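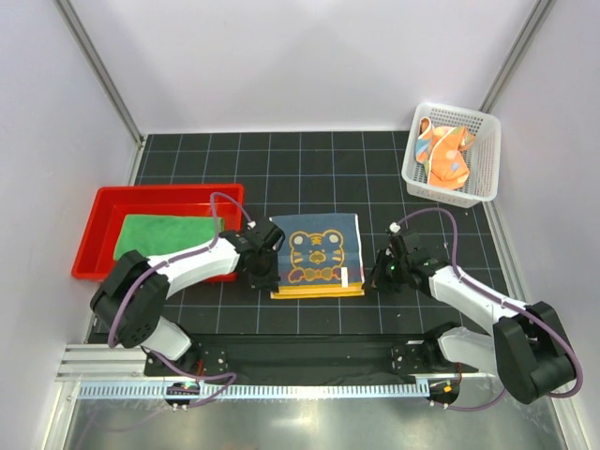
Two arms, one tiger towel: folding work on the Latix setup.

Robots learn to fold from their own slip-ups, says Lomen lab

12th March - A towel-folding robot gets better faster if you keep the bad goes in. Thats the short version of a new result from the Lomen lab, out today on its own site. Full paper due in May.

The method is called Steno. Most teams bin the failed attempts and train only on the clean ones. Steno keeps the lot, but writes a short note against each stretch of movement: good grip, missed corner, let go too soon. The two-armed Latix rig then learns from both sorts, and is told which is which.

Numbers: 909 recorded attempts, 17 different towels and cloths, up to 200 goes with any one of them. Training took 16 hours. The lab says folds came out neater than with the old way, mostly on thick towels, wich had been the weak spot.

Wrist cameras matter more than expected. When a gripper moves quickly over a bin the view smears badly, colours run into each other and edges go. 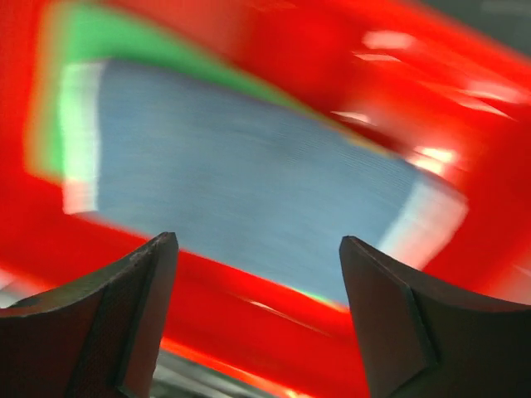 Steno doesn't throw those moments out either. They get marked as "poor view" and the arms lean on the fixed camera until things settle. Without that step, more missed grabs, the lab says.

Still slow. Fitted sheets not tried yet. Panyasiri, the laundry firm paying for part of the work, wants a trial at one of its sites but no date has been set.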